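Itham library to lend craft and repair kits starting in August

The Itham town library will begin lending craft and repair kits in August, putting sewing supplies, bookbinding tools and small household repair sets on the same checkout system it uses for books.

The kits will be kept on shelves near the front desk, where the magazine racks used to stand. Anyone with a current Itham library card can borrow one at no charge. Cardholders under 16 will need a parent or guardian to sign for any kit that contains blades or needles.

Salma El-Sayed, who runs adult services at the library, said the list of kits was drawn up from a survey handed out with checkouts over the winter. The library got 534 completed forms back. Sewing and mending came out well ahead of everything else, followed by picture framing, bookbinding and basic bike repair.

"People told us they didn't want to buy a tool for one job and then store it for ten years," El-Sayed said. "A lot of them also said they'd like to try something before spending money on it."

The first group will have 95 kits. Each one comes in a zippered bag with a printed list of its contents, and staff will check the list against the bag when it is returned. Small supplies such as thread, glue and sandpaper do not have to be replaced by the borrower. Missing tools will be billed at cost.

Most of the kits were put together by Pellasura, a craft supply shop on Mill Street that has sold to the library's children's program for several years. Tramau, a hardware wholesaler outside town, is supplying the repair sets. The library paid for both orders out of money left from last year's equipment budget. 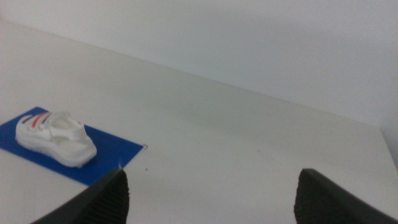
How long can a kit be kept?

Kits go out for two weeks and can be renewed once, as long as another cardholder has not placed a hold. A household may have up to 2 kits out at a time.

Holds can be placed at the desk, by phone or through the online catalog, where the kits will be listed under their own heading. When a kit comes in, the next person on the list gets a text or an email and has three days to pick it up. Kits have to be returned inside the building during open hours. They will not fit in the outdoor book drop, and staff are asking borrowers not to leave them beside it.

Late fees on books ended in Itham some time ago, and the same rule will apply to the kits. A card will be blocked if a kit is more than a month overdue, and the block comes off when the kit is returned.

The library is also setting aside evening hours in the Erdős Room on the second floor for people who want to use a kit on site. The room will be open for this from 5:30 p.m. until closing. There will be no formal instruction at first, although El-Sayed said she hopes to add a beginner mending class in the fall if there is enough interest. Reservations are not needed unless a group wants the whole room.

Sewing machines are not part of the program for now. El-Sayed said they were the most common write-in request on the survey, but the library does not have anyone on staff who can service them. She has asked for a price on a yearly maintenance contract and expects to have it before the next budget is drafted.

The library is not taking donated tools at this time. Fabric in clean, uncut lengths of at least one yard can be dropped off at the front desk and will be set out in the Erdős Room for anyone to use.

A full list of the kits will be posted in the catalog before lending begins. Printed copies will be available at the desk.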